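8. April

Eigentlich wollte ich heute früh ins Bett, aber der Tee ist noch heiß und der Kopf noch voll, also schreibe ich erst einmal. Die Waschmaschine läuft auch noch, zum zweiten Mal heute (ich hatte die Handtücher vergessen), und während sie da im Bad vor sich hin rumpelt, denke ich die ganze Zeit über dieselbe Frage nach, die mich schon im Bus beschäftigt hat: Wann nimmt mir eigentlich jemand das ab, was nach dem Waschen kommt? Das Waschen selbst macht die Maschine ja seit Omas Zeiten ganz allein. Aber herausholen, ausschütteln, aufhängen, abnehmen, zusammenlegen, in den richtigen Schrank tragen, das mache alles ich, und zwar genau so wie meine Großmutter in Villham, nur schlechter gelaunt.

Mit Khải Khúc habe ich mittags lange darüber geredet. Er ist da viel zuversichtlicher als ich. Er meint, in ein paar Jahren räumt uns irgendetwas mit zwei Armen den Küchentisch ab, und wir werden uns so schnell daran gewöhnen wie an die Spülmaschine. Ich habe gesagt, dass ich das gern glauben würde! Aber dann habe ich ihn gefragt, was so eine Maschine mit meinem Küchentisch anfangen soll, auf dem heute Morgen die Post lag, eine halbe Zitrone, der Schlüsselbund, ein Brief von der Hausverwaltung Dremia und darunter, ganz platt, eine Scheibe Käse. Was davon ist Müll? Ich wusste es ja selbst erst nach einigem Nachdenken. Er hat gelacht und gesagt, man müsse eben klein anfangen, mit einem Tisch, einem Tablett und einem einzigen Ding, das man greift.

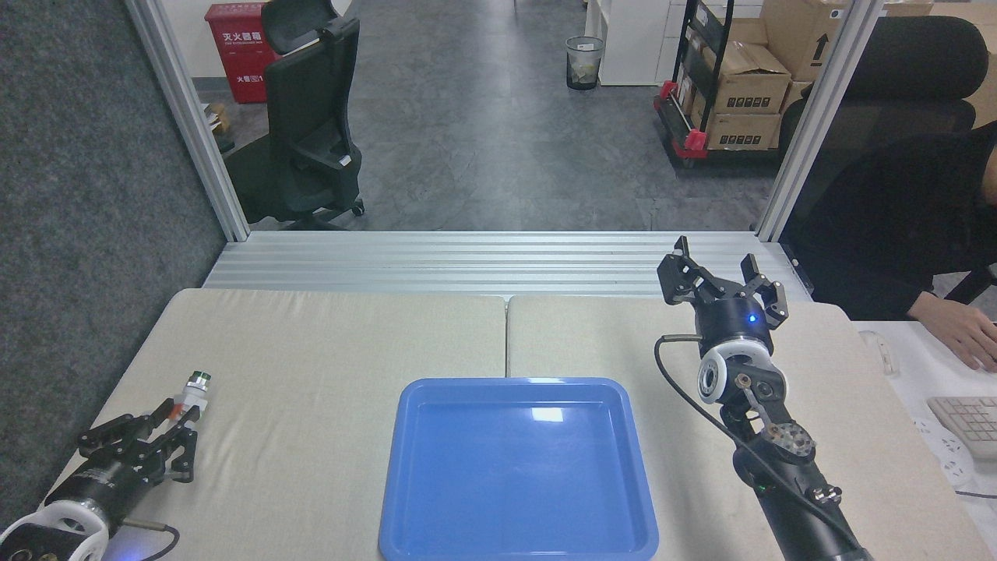 Klein anfangen, das klingt so bescheiden, und trotzdem ist mir der Satz den ganzen Nachmittag nachgegangen. So ein kleines Ding mit einem Deckel darauf nimmt man selbst hundertmal am Tag in die Hand, die Gewürzdose, den Klebestift, das Fläschchen mit den Nasentropfen, und man denkt sich gar nichts dabei. Man weiß, wie fest man zudrücken darf und wo oben ist, und man schaut oft nicht einmal hin. Für zwei schwarze Finger an einem Gelenk ist das wohl eine richtige Aufgabe. Ich habe versucht, mir am Abend beim Einräumen des Gewürzregals einmal selbst zuzusehen, ganz langsam, nur mit Daumen und Zeigefinger, und nach der dritten Dose hatte ich Kümmel auf den Fliesen. Das war lehrreich und auch ein wenig albern, und ich musste den Handfeger holen, was ja wieder so eine Arbeit ist, die mir keine Maschine abnimmt. Der Saugroboter kommt unter das Regal nicht drunter, er fährt zweimal dagegen und dreht dann beleidigt um.

Überhaupt der Saugroboter. Wir nennen ihn Joo, ich weiß gar nicht mehr, wie das angefangen hat, und ich mag ihn wirklich gern. Im Flur ist er großartig. Aber ich habe seinetwegen 3 Kabel hochgebunden, den Teppich mit den Fransen zu meiner Schwester gegeben und jeden Morgen die Stühle auf den Tisch gestellt, und wenn ich ehrlich rechne, räume ich jetzt mehr als vorher. Khải sagt, das sei eben der Handel, man mache der Maschine die Welt ein bisschen einfacher und bekomme dafür die Arbeit getan. In der Werkstatt leuchtet mir das ein. Da kann man den Tisch freiräumen, das Tablett kommt an seinen Platz, und beide Arme haben ihren Bereich, in den sonst niemand hineingreift.
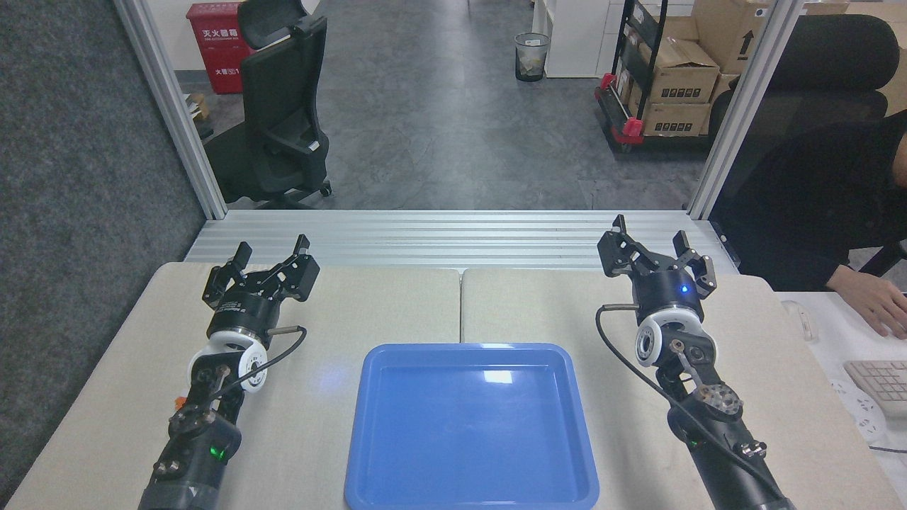
Zu Hause geht das nicht, jedenfalls nicht bei uns. Bei uns steht nie etwas zweimal an derselben Stelle, und ich glaube fast, darin liegt für mich die ganze Schwierigkeit, viel mehr als in den Armen selbst. Ein Tablett, auf dem nichts liegt, würde ich einer Maschine sofort anvertrauen. Das volle Tablett mit Mutters Tassen dagegen, ach, da würde ich danebenstehen und die Hände darunterhalten, und dann kann ich es auch gleich selber tragen.

Im Kleinen könnte ich es mir trotzdem schön vorstellen. Socken zum Beispiel! Ich würde einem Apparat mit Freuden jeden Abend einen Berg Socken hinlegen, und wenn er die ganze Nacht brauchte, um die Paare zu finden, wäre mir das völlig gleich. Auch Besteck sortieren oder die Schrauben aus Vaters Kellerdosen, das müssen 200 Stück sein, alle durcheinander, und er behauptet seit Jahren, er mache das im Winter. So etwas ist langweilig, es geht nichts kaputt, und eilig hat es auch keiner. Wenn die Maschinen damit anfingen, wäre ich sofort dabei, und über die Tassen könnten wir später noch einmal sprechen.
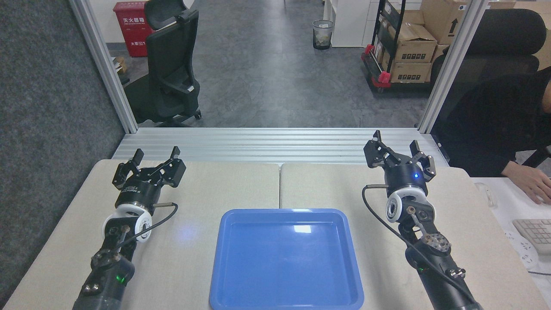

Gefallen hat mir heute auch, wie unaufgeregt das alles nebeneinander geht. Gearbeitet wird am Schreibtisch eben auch, mit Tastatur und Bürostuhl wie überall, und Kartons stapeln sich da wie bei mir im Flur nach dem Umzug. Ich hatte mir die Zukunft als Kind irgendwie glänzender gedacht. So ist sie mir lieber, glaube ich, da fürchtet man sich nicht davor.

Khải und ich haben jetzt gewettet. Er sagt, im Mai in fünf Jahren legt bei einem von uns beiden eine Maschine die Handtücher zusammen, ordentlich, Kante auf Kante, ohne dass jemand daneben steht. Ich halte dagegen, und der Einsatz ist ein Abendessen in Miltbridge, wo seine Tante wohnt und wo es diese Suppe gibt, von der er seit Monaten schwärmt. Insgeheim hoffe ich natürlich, dass ich verliere.

Jetzt piept es im Bad. Ich hänge noch schnell auf, die Handtücher zuerst, und morgen muss ich an die Wäscheklammern denken, es sind schon wieder zu wenige.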